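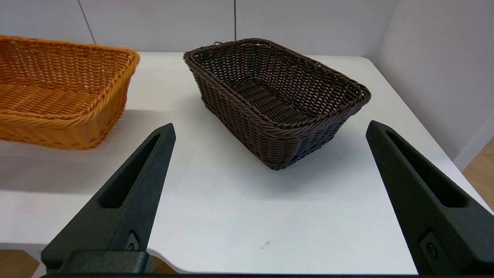

Notes by Yurani Ticona, lab section 3
Cell upkeep, handout for week four (June version, replaces the old stapled one)

Read before you come in. We lose half the session every time people read it at the bench.

What this covers: gripper fingers, the wrist camera, the basket routine. What it doesn't: arm joints, controller cabinet, anything behind a panel with a lock on it. Those go to Kevin Mosquera. If you think a joint is the problem, write it down and stop.

Names used here. "Cell" = arm, gripper, table. "Fingers" = the two black wedges on the gripper. Left and right are always as the wrist camera sees them, fingers coming up from the bottom of the view. Last term two groups swapped left and right in their logs and we had to throw out both sets. Write L and R on your sheet the way the camera has it, even if you are standing on the other side of the table.

1. Before power

Arm parked, stop button in. Table clear of tools. Hex keys go back on the rail, not on the white top, they scratch it and the marks show up in the camera view later on.

Wipe the table. Dry cloth first, then damp. A dark speck on white is enough to pull the edge finder off if it sits near a rim, so get the small ones too. If it doesn't wipe off, note where it is and carry on.

Wipe the lens with the lens cloth (the gray one in the drawer). Not your sleeve. Not the table cloth.

2. Fingers

Each finger has a screw low down on the side that shows up in the camera view. Check both. They back out slowly over a few hundred cycles and you won't feel it by wiggling. Put a paint pen line across the head and onto the finger, then look at the line next time. Line broken = screw moved. Snug it by hand, short key, stop when it stops. The fingers are not metal fixtures and you can pull the thread right out, ask the Magbanua group.

Look down the long slot in each finger. Wicker sheds. Bits of strand get in there and work toward the tip where the slot narrows. Clear with a wooden pick or the soft brush. No blades, no compressed air (it blows the bits at the lens).

Tips: run a fingertip over each, power off. You want flat and square. A burr will catch in the weave and lift a strand, and then you have a loose loop on a basket and a gripper that hooks on it every third try.

Open fully, then close fully, slow speed. Tips should meet level. If one is higher than the other, the mounting piece is not seated. Loosen, push down, retighten, try again. If it is still off after the second go, write "tip mismatch" on the sheet and get Solange Besson.

3. Camera check

Bring the arm up to the look pose (saved as LOOK_A in Netora, do not overwrite). Fingers open wide. On the screen you need all of the following or the run is no good:

Both tips in view, at close to the same height.
The gripper bar across the very bottom, level. If it slopes, the camera mount has turned.
The far edge of the table running straight across.
Target basket between the fingers.

Compare with the picture at the top of this handout. That is LOOK_A with both fingers on properly. Brown basket is the target, set at an angle with a short end toward the gripper. The orange one on the left is the distractor and runs out of the view, which is fine, we want a partial.

If the bar slopes: one screw on the camera clamp, quarter turn, straighten, quarter turn back. Then redo the calibration. Yes, the whole thing. It takes as long as it takes.

4. Baskets

Look them over every session. Braided rim all the way around, any strand sticking up gets noted. On the brown basket there is a tiny loop up above the braid near the far left corner as seen in LOOK_A. Leave it alone for now, don't trim, don't tuck. Just check it's no bigger. Amparo Giraldo wants it kept as is until the rim data is finished.

Grasp is on the rim, never the side wall. The wall is thin flat strands with small openings and a tip will go through or crush it. If you see the arm heading for the wall, hit stop, don't wait to see.

Leave open table between the two baskets. If the left finger has to come down in that gap it needs room to open. Too close and it knocks the distractor, pose is lost, start over.

Shadows. Keep the room lights the way they are. Soft gray shadow by the near corner of the basket is normal and the edge finder handles it. Hard black shadow means sombody left the desk lamp on.

5. Cycle log and service

Counter is on the Skasik panel, top right. Write the number at start and at end.

Every 500 cycles: screws, slots, tips, as in section 2, plus a fresh paint line.
Every 3,000 cycles: fingers come off, new pair goes on, old pair in the bag with the count written on it. Do not throw them out, Jhonatan Restrepo measures the wear.
After any collision, even a light one: treat it as a 500 check. Log it. You won't lose points for logging a collision, you will for not logging one.

Changing fingers: stop button in, support the finger with one hand, screw out, slide it off the mounting piece. New one on, slot facing inward, wide end down at the base. Start the screw with your fingers before you use the key. Do left completely, then right. Both off at once is how they get swapped.

6. Faults seen so far

Code 176, gripper timeout on close. Nearly always a strand in the slot or a basket corner caught under a tip. Stop, open by hand, clear, reset. Twice in one session, call Kevin.

Edge finder picks the table edge instead of the rim. Basket too far back. Bring it toward the middle and rerun.

Edge finder picks the wall seam. Happens when the arm is too low in LOOK_A. Reload the pose, don't nudge it.

Drops after a good lift. Check tip wear first, then close force. Force setting is in Grellach under tool, write down the old value before you touch it.

7. Hand in

One sheet per pair. Start count, end count, screw lines (L ok / R ok), tips level y/n, collisions, faults with code. Signature of whoever held the stop button. Pencil is fine if I can read it.

Next week: calibration from scratch, bring the grid card. Read section 3 again befor then.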